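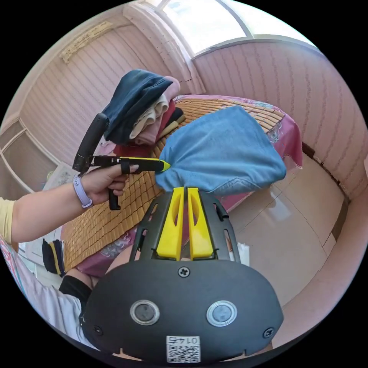
Ticket 437 – Open day, folding station
Opened by Jarosław Sobczak, Arnmont site. Assigned to: Luzius Baumgartner, Cluvura support

Problem: during the rehearsal for the Sunday open day, the right gripper stopped recording its opening width. The fingers move normally and they hold denim without slipping, but the value in Kesesus stays at zero. The left gripper is fine. Visitors will fold clothes on the bed with both grippers, so we need the pair.

Tried before writing:
– restarted Kesesus, no change
– changed the cable, no change
– swapped the ports. The fault stays with the right gripper.

Reply, Luzius, 14:10
Thank you for the clear list. Please close the fingers fully, without cloth, and hold them closed while you start a new session. If a garment is between the tips at the start, the zero point is taken wrongly. Please send me also the session log.

Reply, Jarosław, 15:25
I did this 2 times. The first time the value was still zero, the second time it moved, but it stopped at 16 when the fingers were fully open. Log is attached.

Reply, Luzius, 15:50
Then the old calibration file is still loaded. Delete it in the settings, close the program and repeat the start with closed fingers.

Reply, Jarosław, 16:35
Now it goes from 0 to 1,000, same as the left one. We folded a shirt and a pair of trousers, and both sessions were saved. Ms Pawłowska will lead the demonstration and I have given her the start procedure on paper. Please leave the ticket open until Monday.

Status: waiting for customer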